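From the Hokgate kitchen table
August 2018

I promised last time that I would stop going on about bread, so this month it's steamed buns instead (which are bread, I know, but let me have this one). We did them at the Brimcombe get-together and enough of you asked for the method afterwards that I've typed it up properly, or as properly as I ever do.

I started making these when my oven packed up two winters ago and I was too stubborn to go without something warm to tear open at lunch. I'd always thought of steaming as a faff. Pans of water boiling dry, wobbly baskets, steam up the sleeves of your jumper. Then I got one of those little electric steamers with a steel basket that sits on top of the base, and I've barely looked back! You fill it, you turn the knob, you go and do something else within earshot.

The dough is very plain. I use 352 grams of plain flour, a teaspoon of dried yeast, a tablespoon of sugar, a pinch of salt and enough lukewarm milk to bring it together. Add the milk slowly, as flours vary a lot. The big bag from Özkan on the corner drinks up more than the supermarket one does, and I've been caught out both ways. You want it soft but not sticky, and then you knead it until it's as smooth as you can get it. Keep going a bit after you're bored. Any lumps or dry bits at this stage will still be there when the buns come out.

Leave it covered until it has puffed up nicely, knock it back, and divide it. Mine come out at 63 grams each if I weigh them, though I only weigh them when people are coming. For filled ones, roll each piece into a disc that's thinner at the edges than in the middle, put a spoonful of filling in, and pleat the edge round with your thumb and finger until it closes at the top. My first batches looked like badly tied bin bags. They tasted fine, and the pleats soften as they cook anyway, so please don't fret over them.

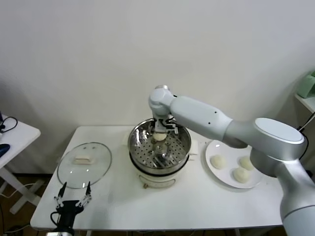
Now, spacing. Buns swell far more than you expect, and if they touch they will stick, and you'll tear the skin pulling them apart. I cook mine in small batches with a good gap all round, and keep the rest waiting on a plate under a clean tea towel. They're quite happy there for a second little rise. A square of baking paper under each one stops the bottoms catching on the holes of the basket, and several of you said you use a cabbage leaf, which I tried last week and liked very much.

The other thing is the lid. If you have a glass one you can keep an eye on things without lifting it (I lift it anyway, I can't help myself, do as I say and so on). Twelve minutes of proper steam does it for mine. Then switch off and leave the lid slightly ajar for another 2 minutes before you take it off altogether. Whip it off straight away and the buns can sink and go wrinkly - still edible, just a bit sad looking.

For fillings, we had mushroom and spring onion, and a sweet red bean one that went first. Somebody asked about cheese. I have tried cheese. It found its way out of the pleats and into the water and I spent the evening with a scouring pad.

They freeze well once cooked. Cool them completely, bag them up, and steam from frozen when you fancy one.

A bit of housekeeping before I go. The recipe swap box now has 755 cards in it, which is wonderful, but lots of them have no name on and a fair few have no oven temperature either. If you recognise your own handwriting, do please fill in the gaps. The Kullero tins left behind after the Brimcombe afternoon are on the shelf by the back door, washed and waiting to be collected.

The next one of these will be in October, and it'll be plums, as I have more than I can decently eat. If you have a chutney that doesn't take all day, send it my way and I'll try to squeeze it in.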